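Subject: Re: [handus-room] Cloths, counter, chairs in the main room

On 2024-04-20, Tymofii Dmytriv wrote:

> Three things from the main room.
>
> 1. Which cloth goes with which surface? The list on the cupboard door still gives the old colors. I can't find yellow-green on it.
> 2. Drinks on the counter. Is there a rule or not? I was told yes by one person and no by another.
> 3. Chairs. The wire ones migrate to the desk side and the office chairs end up by the counter. Do we care?
>
> Also the Adis order closes soon, so if we need cloths please say how many.
>
> Tymofii

Tymofii, all,

Answers in the same order, then the order quantities.

## Cloths

The cupboard list predates the Adis batch. The yellow-green ones replaced the old blue ones and are for dry wiping of tables and white panels only. No spray on them. They are 300 g/m² and hold enough liquid to leave streaks on anything glossy. For wet work use the gray ones with Imeo, diluted per the label.

Pick them up by the middle, shake once, and fold in quarters before wiping. A bunched cloth wipes with its creases and misses the rest of the surface. Keep paper out of the way while doing this. Loose sheets go in the tray at the desk side.
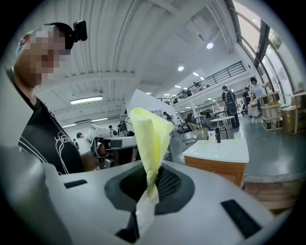
Yellow-green cloth, gathered, with a sheet of white paper behind it.

Used cloths go in the mesh bag under the sink, unfolded. If they go in folded, the inner layers come out of the wash with the dust still in them. Wash at 40, no softener, hang on the rail. The softener is what ruined the blue ones.

I will replace the cupboard list. Until then, treat this message as the list.

## Counter

There is a rule, but it was only ever written in the Semeniuk building notes, which most of you don't have. It reads: drinks with a lid may stand at the end of the counter, open drinks go to the kitchen. A clear cup with a straw counts as lidded if it has a lid on it. Otherwise it doesn't.

Bottles stay on the counter only if they are labeled and capped. The small one with the blue cap may stay if someone labels it. If it has no label by the next wipe-down I will put it in the cupboard, second shelf, left. White containers likewise.

The counter top is glossy and shows every ring. Wipe it along its length in overlapping passes, and lift things to wipe under them instead of going around.

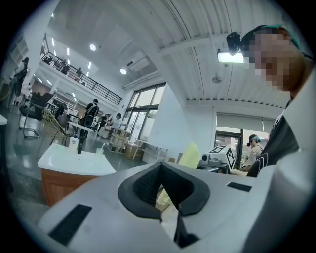

## Chairs

We care a little. The black office chairs belong at the desks. The gold wire-frame ones with the woven seat can go anywhere except against the counter, where the frame can mark the base. Don't vacuum the woven seats with the hard nozzle; use the brush.

Please leave a clear walking width between the tables and the windows. People come through with large backpacks and need room to turn.

## Order

- Yellow-green cloths: 36
- Gray cloths: none, the shelf is full
- Imeo concentrate: 7 bottles, to last until July
- Labels, write-on: one roll

Tymofii, please send it under the Handus account and copy me on the confirmation.

Halyna Dovhaniuk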